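Demonstration gathering (robot learning)

Demonstration gathering is the job of collecting examples for a robot to learn from. A person does a task through the robot's own body, the robot records what its cameras saw and what its joints did, and a learning system later works through the pile and tries to produce the same sort of behaviour by itself. It also goes by "demo collection", "teleop recording" and, in the place where I learnt it, "doing your hundred". I've been writing up robot topics for this wiki for a while now and this is the one I know from the inside, so forgive me if I wander a bit (I will).

Background

Most older factory robots were told where to go, point by point, by somebody with a teach pendant and a lot of patience. That still works beautifully if the part is always in the same spot. Move the part a few centimetres and you're in trouble, and that's where learning from examples comes in. You show the machine plenty of versions of the same job, with things shifted and turned, and hope it picks up what the versions have in common.

The usual name for the simplest way of doing this is behavioural cloning, or imitation learning if you want the broader family. I won't go into the maths, there's a separate page for that and it's far better than anything I'd manage.

Episodes

The basic unit is the episode. One episode is one go at the task, from hands in the starting pose to hands back in the starting pose, with everything recorded in between. Short table-top jobs make short episodes, and you'd be amazed how tiring they are all the same!

What goes into an episode varies from team to team. On Grilterine, the project I worked on, we kept the head camera, both arms' joint positions, the finger positions and a line of text saying what the task was. That line of text matters more than people expect. We had the same task written down as "move block", "shift block" and "blokc to right" before anyone thought to give us a drop-down menu.

Episodes get bundled into sets. Our first proper set held 800, all on one table, and we were terribly proud of it. By the time I moved on the collection stood at 1,768, and I could have told you which ones were mine from the way the left hand was parked.

Two hands, one job

Plenty of table-top tasks really need only one hand, and what to do with the other is a surprisingly lively subject. Some operators rest it flat. Some hold it up and open, well clear of the objects, so it's ready if the next step wants it. I'm firmly in the second camp. The important thing is that whatever you choose, the idle arm is being recorded too, and the learner can't tell a habit from an instruction. If your spare hand drifts inwards whenever you concentrate, you may well get a robot whose spare hand drifts inwards.

Hands with several jointed fingers make all this harder than a plain two-jaw gripper does. There are more joints to map from your fingers to the robot's, and your thumb is never quite where its thumb is. Small metal pieces are the worst. You come in over the top, you hover, you lower a little, you hover again, and all that hovering goes into the set.

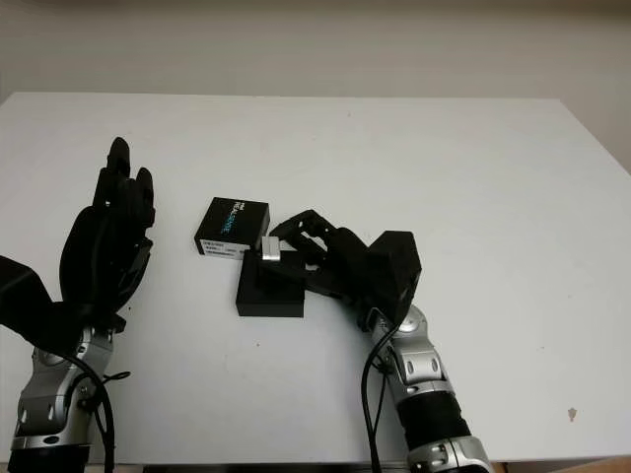 Pascal Poulain reckons the hovering should stay in: a learner that has only ever seen confident grasps has no idea what to do when it arrives slightly off, and a slow, fussy approach teaches it how to correct itself. He'd throw out the episodes where the operator stops dead and thinks, and keep every one where the fingers are still moving.

I've come round to most of that, though I'd still trim the really long ones. Where we properly disagree is on failed grasps. I like to keep a failure if the operator recovers and finishes the job, and mark it as such. Pascal would put those in a set of their own, and to be fair to him it does make them easier to find later.

Choosing and placing objects

Anything goes on the table, more or less, and what ends up there is usually whatever is lying about the lab: packaging, blocks, brackets, clips, the box something arrived in. There's nothing wrong with that. Boxes with printing on them are handy for telling which way round a thing is, while dark objects under dark fingers can be a pain, as the camera on the head loses the edge just when you want it.

Objects that touch or overlap from the camera's point of view deserve a good share of the episodes. Beginners tend to space everything out neatly, like a shop display, and then the robot is baffled the first time two things sit close together. Vary the positions, vary the angles, and now and again leave something in the way on purpose.

The table itself gets learnt too, annoyingly. If every example comes from one pale surface against one pale wall, a move to a different room can knock the results badly. We tried swapping cloths. It helped a bit, and the cloths wrinkled.

Tools

Operators may wear gloves, hold controllers or move a pair of smaller copy arms, and everybody swears by whichever they started on. I began on the Nyaga gloves, which I loved, and later had a spell with the Trokotell controllers, which are quicker to put on but gave me less feel for the fingers. Gramum was our labelling program. It showed episodes in pages of 64, and checking a page before lunch was the nearest thing we had to a tradition.

Checking

Every set wants a look through by somebody who didn't record it. The common faults are dull ones: a camera that froze, an arm log that starts late, a task line that belongs to the previous task, a grasp marked as finished with the piece still sitting where it was. Replaying the joint log on the real robot, slowly, catches a good few of these.

As for how many episodes are enough, it depends so much on the task that I'm wary of giving a number. For a new task we'd record 100, train on those and see how badly it went before booking more operator time.

See also: behavioural cloning; teleoperation; teach pendant; dexterous hands

Page last revised August 24, 2021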